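Ticket 1468
Category: Showroom display / bedroom sets
Location: Londoño store, upper floor, bedroom display with the scalloped headboard
Opened: March 2021
Priority: normal, then raised, then normal again
Status: closed, see bottom

Problem as reported
Display bed won't stay neat. Fitted sheet rides up at the head end by mid-afternoon, pulls a ridge under the fox cushions, cushions slide. Folded T-shirts meant for the bed keep coming undone and look slept in. Third complaint from floor staff. Store wants to know if it's the sheet, the matress or the way we dress it.

Setup
Bed: Javulberg, wide, cream headboard, wavy top
Sheet: Storkov fitted, new in for this display
Cushions: the mint fox pair
Clothing: blue tee, short sleeves, crew neck. Folded per the display card

Log

Entry 1
Checked sheet corners. Foot end fine. Head end, wall side, elastic not all the way under. Re-seated it. Pulled toward foot, smoothed from the middle out. Sits OK now. Leaving it a day before I touch anything else.

Entry 2
Sheet held. So the ridge was the corner, not the size. Shirt is a seperate issue. Fold on the card goes in thirds and the cotton is too soft for it, springs open at the hem as soon as anybody brushes past. Started over with it opened out on the bed, top half first. 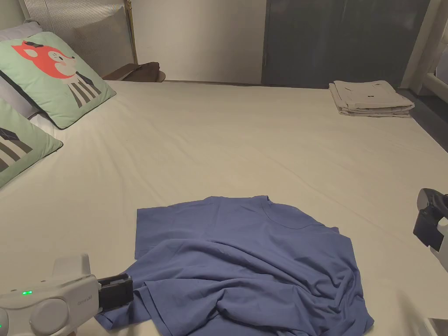
Blue tee on the fitted sheet, neckline flat, lower half still bunched.

Lower half is where the trouble is. If the hem isn't pulled straight before the first fold everything after that is crooked. Tried it 2 ways:
- sleeves in, then thirds. Opens up again. No good
- sleeves in, in half lengthwise, then half again from the hem. Holds

Smaller packet the second way but looks better next to the cushions anyway. Asked store if smaller is OK with them.

Entry 3
Store says smaller is fine. New question from them about the towels, stack keeps leaning. Folded white ones on the mattress. Told them fold side out, all facing the same way, and keep the stack low. Also cushions: both foxes should lean on the headboard with white pillows behind, otherwise they creep down the sheet. Re-dressed that end. Ticket raised in priority at this point becuase a customer visit was coming up. 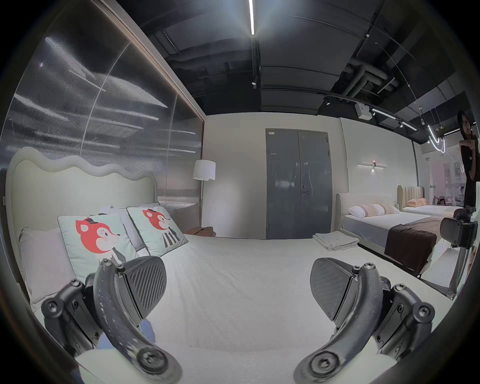 Store floor desk: Towels are fine now, thanks. Cushions still slip a bit by closing, mostly the front one. We've been pushing it back up every time we walk by but would rather not. Can we put something grippy under it? Stultov sent us a roll of shelf liner for the drawers and there's 40 inches left over. Would that show?

Entry 4
Liner won't show if it's cut smaller than the cushion. Cut a strip 6 inches deep, laid it under the bottom edge of the front cushion only. Back one doesn't need it. Don't tuck it under the fitted sheet, makes the same ridge we just got rid of.

Pressed the cushion down, let go, stayed put. Left rest of the roll w/ the floor desk.

Entry 5
Went over the full order with the floor desk so it gets done the same every morning:
1. Sheet corners, head end first
2. Smooth from middle out
3. White pillows back against the headboard
4. Foxes in front, strip under the front one
5. Towels
6. Shirt last, folded off the bed if there's a table free

Old display card still says thirds. Needs replacing, have put in for a new one. Until then cross it out w/ a pen, whatever. Grey pillow isn't on the card either, store likes it between the foxes, leave it in. 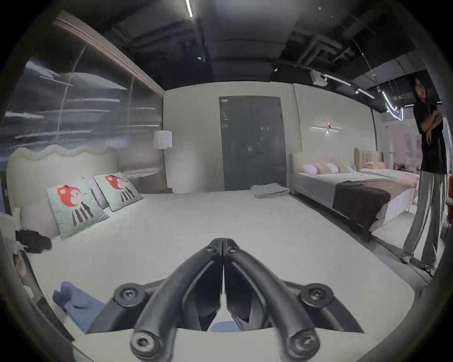
Does the fitted sheet need to come off for washing every time the display is changed?
Only when it's marked or has gone limp at the corners. For a normal change just re-seat the corners and smooth it out. When it does get washed put it back on as soon as it's dry, sitting folded in the stockroom gives it creases that take a day to drop out.

Entry 6
Checked by phone. Sheet flat, front cushion holding, shirt still folded at closing. Priority back to normal.

Outstanding
- new display card, ordered, expected May
- store asking for a second blue tee so one can be swapped out when it gets tired. Passed to Storkov, no answer yet
- same sheet going on the smaller Javulberg bed, check head end corners there too, may be the same thing

Closed. Reopen under same number if the ridge comes back.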